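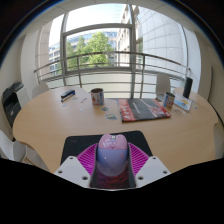
Runder Tisch am Fenster, Maus im Greifer, knapp über dem Mauspad.

30. August 2024 – Besuchstag, Notizen vom Abend

Endlich mal ein Besuchstag, an dem ich abends noch Lust habe, etwas aufzuschreiben! Die Gruppe aus Wedunau war mit 15 Leuten da, dazu zwei von Montes, die eigentlich nur wegen der Kalibrierung kommen wollten und dann bis zum Schluss geblieben sind.

Station 1 (Handgreifer, Tischaufgaben): lief wunderbar. Maus greifen, anheben, neben dem Pad absetzen, dann dasselbe mit den Dosen. Fast alle wollten selbst ran, und die meisten drücken am Anfang viel zu fest zu. Die gerippten Polster verzeihen das zum Glück. Schön war die Frage, ob man mit der Maus im Greifer auch scrollen könnte – müssen wir ausprobieren, ich habe keine Ahnung.

Der Hefter ist als Objekt schwieriger als gedacht. Liegend geht er gut, hochkant kippt er gern weg. Für den nächsten Termin lasse ich ihn trotzdem drin, die Leute haben daran am meisten gelernt (ich auch).

Station 2 (Auswertung am Bildschirm): Export aus Irbridge hing einmal bei Episode 3038. Neustart, danach sauber durchgelaufen. Logdatei liegt unter Talberg/Besuch, bitte nicht löschen, ich will mir die Zeitstempel noch ansehen. Pro Lauf speichern wir jetzt bis zu 2000 Bilder, das reicht für die Tischaufgaben locker.

Montes fragt, ob wir ihnen 100 Episoden vom runden Tisch überlassen können. Von mir aus sehr gern, muss aber noch abgestimmt werden.

Offen:
– Schrauben an beiden Fingerplatten nachziehen
– kleine Aufkleber als Greifobjekte testen, flach auf Holz (wird gemein!)
– zweites Paar Polster bestellen
– Kurzanleitung auf eine Seite kürzen, die lange Fassung hat kein Mensch gelesen
– Wedunau die Folien schicken, inklusive der Seite mit den Fehlgriffen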